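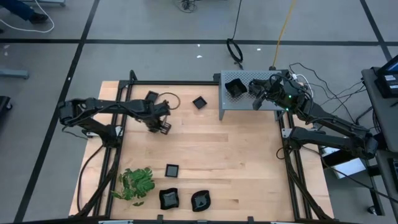 Words by Hettie Lomax

The kettle is on before I've got my coat off, and I'm given a choice of eleven mugs. I pick a brown one with a fat handle, which gets a delighted nod. "Good one. Feel where your thumb goes."

I've come to Wikside to talk about crockery, and the owner of Jovell, the crockery hire shop behind the old chapel, could talk about it until the buses stop. She lends plates, bowls, jugs and cups to weddings, wakes, village suppers and people who have suddenly got the whole family coming. Nearly all of it is second-hand and very little of it matches. The first thousand pieces came out of house clearances, and she washed every one of them in her own kitchen sink.

"I had 300 saucers before I had a single decent serving dish," she says. "People keep saucers. They break the cups and keep the saucers, out of guilt I think, and then one day the whole lot goes in a box and the box comes to me."

She started after a friend's wedding where everything came on paper plates. The food was lovely, she is careful to say, a proper spread with a ham and three kinds of potato salad, but the gravy went through. "I was standing there with a wet hand thinking, there must be cupboards full of plates within a mile of here." She asked about, and there were! By August she had filled the spare room and had borrowed half of her sister's garage.

I ask what makes a good plate and she puts down her tea to answer. Weight comes first. A plate should feel like it means to stay where you put it. Then the rim, because a bit of a lip keeps the peas on. Then the sound, and she flicks a dinner plate with her fingernail to show me, a clear little ring, and then another that just goes thud. "That one's got a crack I can't see yet. It can live under a plant pot."

Colour is where she has changed her mind. For years she wouldn't have black in the shop at all, she thought it was gloomy and showed every smear. Then a customer asked for dark bowls for a supper of pumpkin soup, and she hunted some out, and when the soup went in she nearly cried. "It was like someone had put the lights on. Anything orange, anything green, a boiled egg even. Rice! Rice on black is wonderful. I'd been such a snob about it."

She still thinks fish looks cold on it, and she won't send it out for christenings.

Her great love, though, is Savolainen, a heavy stoneware range with a speckled oatmeal glaze. It hasn't been made for years and she has 60 dinner plates in it, all found in ones and twos. She knows where most of them came from. Four were propping up a rabbit hutch. One was bought from a man who was eating his toast off it at the time ("he finished the toast first, to be fair to him").

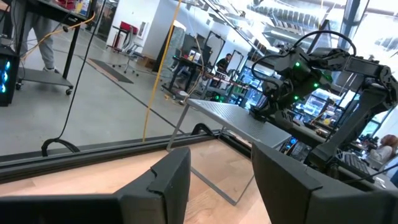 A small metal stand with a perforated top, on pale wood.

Storage is the part that has taken her longest to get right. Plates go on edge if she can manage it, or in short stacks with a square of old towel between each. Bowls nest in fours and no more. Cups hang, and she can't bear to see them stacked, it puts a strain on the handles and they go at the worst moment, usually full. Everything is dried in the air after washing. She's a firm believer in getting a draught underneath things, and says most of the musty smell people complain of in old china is just damp that was shut in a cupboard with it.

What about breakages? She laughs at this. There is no charge for the first two in any order, and people still ring up sounding as if they've run over the cat. One groom drove back with a broken gravy boat in a shoebox, wrapped in tissue. She sends the bits to Redeo, a mosaic workshop across the river, where they get set into garden tables and doorsteps. She has a step of her own now, with a good deal of blue and white in it and the spout of somebody's teapot in one corner.

A supper for 50 is her favourite size. It's big enough for real variety down the table and small enough that she can lay it all out on the floor the night before and swap things round. She likes a flowery plate next to a plain one, and never two of the same pattern side by side. Guests pick them up and look underneath. They say their gran had these. "Then they're talking to the person beside them, and that person's gran had the green ones, and off they go."

I ask if there is anything she is still looking for. A Savolainen soup tureen, with its lid. She has seen one, in the window of a house on the Wikside road, holding umbrellas. She has put two notes through the door so far and is thinking about how to word the third.

Home Features Makers Food Letters About
Share this 60 shares Leave a comment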